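The Night Train to Lurano

I was nine the summer I rode the night train to Lurano, and I still think it was the best night of my life! 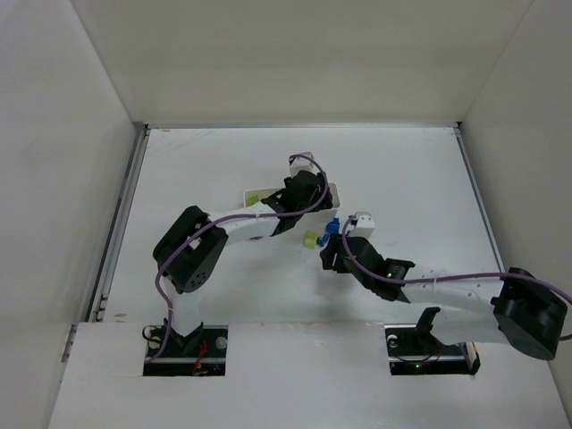
The train left Histach at dusk in July, all 182 seats taken, and my grandmother let me have the window. We climbed and climbed – past Caron, past the sawmill, past goats that stared at us like we owed them money. I refused to sleep. I ate three boiled eggs and a whole bag of cherries, and I pressed my nose to the glass until it went numb.

Then, just before Flatmont, the lights went out in every car. People groaned, and my grandmother laughed out loud. Outside were more stars than I knew the sky could hold, 1,000 times 1,000 of them, right down to the hills.

"Well," she said, handing me the last egg, "now you can see where we're going."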